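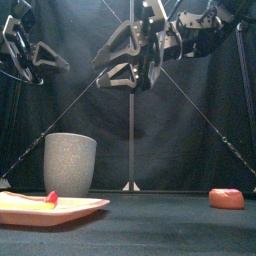
How often do the gripper fingers on the Altley cell need looking at?

Once every 19 hours of arm time is what we've settled on, and sooner if a finger has bumped the table or somebody has swapped a pad. It's a short job and you can do it standing up with a coffee nearby (nearby, please, and never on the table).

12 shares · 4 comments

# Altley two-arm tabletop cell: setup and care notes

Welcome! If you've found this README you have probably just been handed the key to the cell, or you've downloaded the Altley tabletop episodes and want to know what kind of bench they came from. Either way, I'm glad you're here. I'm Yupin Inthanon, and I look after the mechanical side. Rungnapa Sombatkul keeps the Fotlow recording software going and wrote most of the part on starting up.

## What's in the release

There are 544 episodes in the current version, of which 152 are kept aside for testing. The tasks are ordinary kitchen tidying: a cup, a bowl, a plate, bits of toy food. The `notes` folder has one text file per session, with whatever we changed on the arms that day. Do read those before you compare an early session with a late one, as the finger pads were replaced in June and the grip feels quite different afterward.

## Before you power up

Walk around the whole thing first. Tug each bracket gently, and run a finger along the cables where they bend, especially close to the wrists. A cable that droops a little is fine and even welcome, but it shouldn't be able to catch on anything when the wrist turns all the way over. If it can, add a tie on the link above and try the turn again by hand.

Then check the cloth behind the table. It ought to hang well back from both arms. We had it creep forward one afternoon and spent far too long blaming the software!
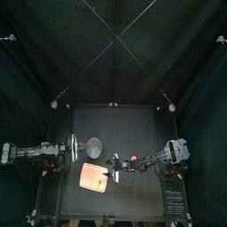

4 min read

## Starting up and homing

1. Clear both hands and sleeves from the table.
2. Switch on the left arm, then the right, and wait for the small red light at each base.
3. Start Fotlow and choose `home_slow`. The fast one is for people who have done this 115 times.
4. Open and close each gripper with nothing in it. Listen as much as you look.
5. Jog the two arms toward the middle, one at a time, and stop while there's still a hand's width between them.

If one arm homes crooked, don't force it back. Hold it under the forearm, cut the power, lower it gently onto the table and start over from step 2. Rungnapa has a longer page on this in `docs/homing.md`, with the error codes.

## Looking after the fingers

The fingers are open frames with a pad at the tip, and the pads wear long before anything else does. Wipe them with a barely damp cloth and let them dry fully. When a pad goes shiny or starts to curl, peel it off and fit a new one from the Wurkolier drawer, pressing it down firmly for a slow count of thirty. Always change both pads on a gripper together. I know it feels wasteful, but a new pad facing an old one will twist a cup sideways every single time.

While you're there, put the small driver on the screws in the finger plates. Snug is plenty. If one keeps working loose, take it out, clean it, and put a tiny drop of thread glue on it before it goes back.

## Known trouble

- The right gripper sometimes stops short of fully closed after a long session. Rest it, then home again.
- The Egger clamps we use for spare lamps slip on round poles, so wrap the pole with tape first.
- Session notes before version 2 call the plate a "tray" in some places and a "plate" in others. Same item, sorry.

## Changes and questions

Please write down any repair, however small, in that day's session file, with the arm, the joint and what you did. For questions about the arms, write to me. For recording or playback, Rungnapa is quicker and much more patient before 10 a.m. than I am.

4 comments · Share this page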